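Brulel Play Library: progress report to the Drastau Fund
Reporting period ending in March

We are very happy with how this period has gone, and a lot of it comes down to the toy food. When we wrote to you last we had one tub of pretend groceries, most of it cracked. The play kitchen range is now the most borrowed part of the whole library, ahead of the trains and even the dress-ups, which we never expected!

Loans. Families took out 2,311 items over the period, against the target of 3,000 for the full grant year. We are comfortable that we'll pass that target, as the winter months are always our busiest. Kitchen sets go out on a fortnightly loan and can be renewed once by phone or at the desk.

New stock. We bought 13 play kitchen sets with the equipment part of the grant, most of them from Bellini and a few from Brostico. Each set has its own calico bag with a checklist sewn into the lining, so parents can count the pieces back in on the lounge room floor. The checklists were a parent's suggestion and they've made returns much quicker. We chose bigger pieces wherever we could, for the toddlers and for the older kids who find small things hard to grip. Vegetables were top of the list, as the old tub had plenty of cake and hardly anything green.

Checking and sorting. Every piece is looked over when it comes back. We feel for splits and rough edges, tug on anything stitched or glued, wipe it down and put it back with its set. Cups get a second look around the rim. Leafy tops are the part we watch most closely on the vegetables, as small children like to carry them by the greenery. 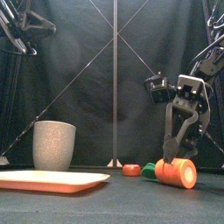 The chunky orange carrot with its green top.

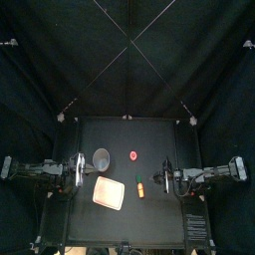 Can a family borrow single pieces instead of a whole set?
Single pieces can be borrowed from the odds and ends shelf, up to 3 at a time. Anything that belongs to a bagged set goes out with the set, so that the next family gets the full count.

Lost and damaged pieces. Losses are lower than we budgeted for. Most missing pieces come back on their own within a few weeks, usually from under a couch or the bottom of a nappy bag. We don't charge for the first lost piece, and we've kept some of the replacement money aside for the second half of the year. The Brostico bread rolls did not last well. The paint wore through on nearly all of them, so they've been withdrawn and we are waiting to hear about a refund.

Storytime kitchen. The morning session at 10 has settled into a lovely routine. We read a book about food, then the bags come out and the kids cook whatever was in the story (or something else entirely, there was a great deal of soup in February). Grandparents have started coming along too, and several of them have joined the library in their own right. We'd love to add an afternoon session for school-aged kids if the room is free.

Spending. Equipment is fully spent. The calico and thread came in under budget, and with your approval we would like to move the difference across to shelving. The new sets are bulkier than the old ones and the bottom two shelves are full.

Next period. We plan to label the fruit sets with picture tags for children who aren't reading yet, replace the bread rolls, and print the loan rules in larger type. A full stock list and the receipts will follow with the final report.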